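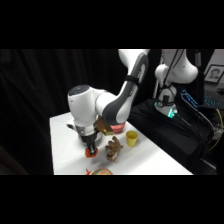
Table with a pinkish-red bowl and a golden-brown block

Sewing for Beginners, handout 6: putting in a gathered sleeve

Right, sleeves! I know a few of you have been dreading this one, but if you got through the waistband with Hanna Marchuk you can do this. Bring your two cut sleeves, the bodice with its shoulder and side seams already stitched, and more pins than you think you need.

We start with the gathering. Set your machine to its longest stitch and loosen the top tension a touch. Sew two rows between the notches on the sleeve head, the first 6 mm from the raw edge and the second a little further in, and leave long tails at both ends (don't backstitch, or you'll be unpicking it). Pull the bobbin threads only, gently, from both sides towards the middle.

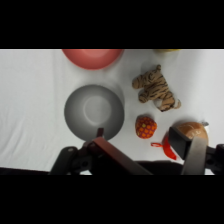 Page last changed: 28/04/2026

Now turn the bodice inside out and leave the sleeve right side out, then slip the sleeve into the armhole so the right sides meet. Match the underarm seams first, then the notches, then the shoulder seam to the centre of the sleeve head. Only after that do you spread out the gathers. I like mine bunched up near the top because it gives a bit of puff, but Olesia Nazarenko spreads hers evenly and they look lovely, so please yourself.

If you bought the Lutness cotton lawn, use a fine needle and go easy on the iron. It gathers beautifully but it does show every pinhole.

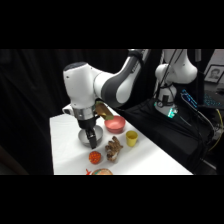
Pin with the heads facing out and tack the whole thing by hand, in a colour you can see. Yes, all of it! Then stitch with the sleeve side up, going slowly and flattening the gathers with your fingertips just ahead of the foot. Put your stitch length back to normal before you start. I forget nearly every time.

Check for tucks on the right side, pull out the gathering threads, trim the seam and zigzag the edge. Press the seam allowance towards the sleeve and keep the iron off the gathers.

For next time: finish the second sleeve at home and cut 8 mm elastic for the cuffs, 30 cm for each arm. We'll thread it through together in class.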